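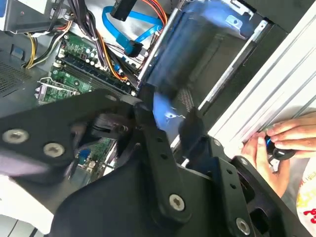 A robot arm with black metal links over an open desktop computer case.

The Nemville cable snag was a fault in a robotic computer-servicing project at the Rirkurura workshop in Nemville. It happened on 23 Nov 2021, when an arm caught a loop of data cable during a drive removal task and continued to pull. Nobody was hurt, but the motherboard connector was torn from its base.

Background

The project was started by Fares Awad and Lama Jaber to study the repair of used office computers. The arm worked inside open cases, where cables often lie close to the drive cage. By the time of the fault it had completed 145 runs without serious damage.

Course of the fault

During the run the arm went down beside the drive cage and one of its links passed under the cable. The controller, named Pruvora, should stop the motors when the load becomes too high. The limit had been raised to 20 newtons for an earlier test with tight connectors, and it was not set back. The operator, Hanan Abu Hammour, pressed the stop button after almost two seconds.

Investigation

Vidar Åberg examined the log and found that the load had increased steadily before the stop — a lower limit would have ended the motion in time. He also criticized the rule that allowed people to put a hand near the case while the motors were on.

Changes

From December the load limit returned to its default value at every start. A second stop button was installed, and cables were tied back before each run. The cost of the repair and the new parts was put at 2,000 dollars.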